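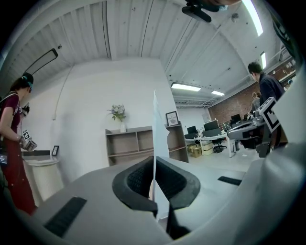

*Slide 4. Hand-held gripper at front, second unit in use at left, arm and bench at right.*

## Slide 4 — Hardware, Viltora student project

- Start with the hand-held unit. Point out the black textured finger pad, then the marker on the second unit.
- Same task, two sources: hand-held demos and arm runs. The class compares them in week 9.
- Target set is 2000 demos. We log each one under the operator's initials and the task code.
- Loss so far: 89 demos dropped, mostly for marker tracking gaps. Say "dropped", they stay on disk.
- Arm side: large marker near the end of the arm. Calibration takes around 20 minutes — skip the math unless asked.

Pause for questions on calibration only. Data format is slide 6.

If short on time, cut the Mallell comparison and go straight to the pad wear plot.

Next: slide 5, task list and scoring.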